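September, late afternoon

Dye bench again. Manee Thepsuriya came by while I had the second pot going and asked if I was still chasing that walnut brown, and yes, I'm still chasing it! Writing this up now before I forget which jar was which, because last time I trusted my memory and had to throw out the whole Stillau batch.

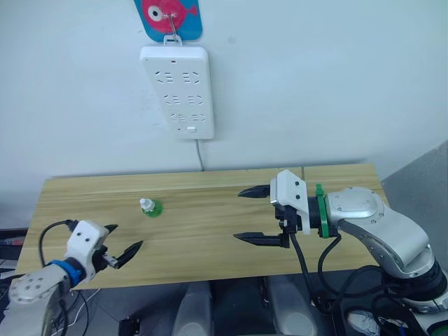
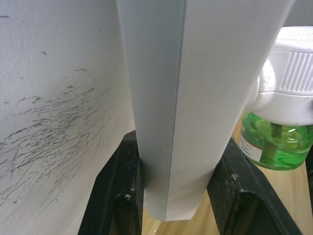

So, the wool. I used the Troderico yarn this time, the two-ply, and split it into 11 small skeins with a knotted string on each. One knot for no mordant, two for alum, three for alum plus a little iron. The knots hold up way better than the paper tags, which went to mush in the Prestel test (should have seen that coming).

Hulls soaked for 4 days in the lidded bucket outside. Smelled awful. Strained them twice through an old pillowcase and still got bits in the yarn, so next time I want a tighter weave. Brought the pot up slowly and kept it under a simmer, 50 minutes for the first lot, then turned it off and let everything sit while I had lunch. Lunch ran long - Manee had brought the plum cake - so those skeins sat more like two hours. Keep that in mind when comparing.

Results so far, all wet, so take the colors with a grain of salt:

No mordant: a warm tan, nicer than I expected and pretty even.
Alum: yellower, a bit like weak tea. Not for me.
Alum and iron: very dark, almost gray at the ends where the yarn poked out of the water. I like the color but it feels scratchy already, so I'd cut the iron in half.

Manee thinks the Sangkhawat recipe gets its red tone from the second soak and has nothing to do with the mordant at all. Could be! I saved the leftover bath in the glass jar on the low shelf (please don't pour it out, it looks like old coffee but I need it) and I'll run two plain skeins through it once these are dry.

Still to do: rinse the iron skeins again, put a strip of each in the window for the fading test, and order more alum. Also find the lid to the big pot.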